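How do you get into a cricket club as a grown adult beginner?
Posted in Sports & Clubs, 9 May 2023

I moved to Plindville in November and found out there's a real cricket league out here, which I did not expect! I've watched the game for years but never played with a hard ball, only tennis ball stuff in a parking lot. I'm 31, slowish, decent arm. Do clubs take people like me, or do I need to go to some kind of tryout? And what should I spend on gear? The guy at the store tried to sell me a bat for 314 dollars and I about fell over.

jestness_offspin
Put the bat back! Most clubs have a kit bag you can borrow from for the first few weeks. Buy your own shoes and your own box (please) and leave the rest until you know whether you're a batter or one of us poor bowlers. I play for Jestness, third team, and we've got guys who started at 40. There's no tryout for the lower sides, you just show up to nets and somebody throws you a ball. You'll get hit on the thigh at some point and it'll turn a nice color, and then you stop being scared of it, mostly.
Ask about dues before you get attached. Ours run cheap but I've heard of clubs wanting 1000 for a season once you add ground fees.

Plind_mom_of_cricketers
Try Bassey, they're friendly.

drotstead_keeper
Seconding the kit bag. One thing I'd add, the hard ball comes onto you way quicker than you think, so get some throwdowns in before you face a real bowler. I had a friend toss to me from half distance for 4 weeks and it helped my footwork a ton. Also stretch your shoulder if you've got an arm, because I threw mine out in my second match showing off from the boundary.
Drotstead runs open nets indoors through the winter and you don't have to be a member. Bring water and something to eat, the sessions go long and I get cranky. I'm a banana person myself.

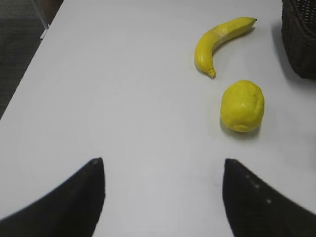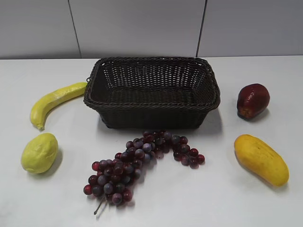
Bananas on a white table, with a basket, and more fruit in the second one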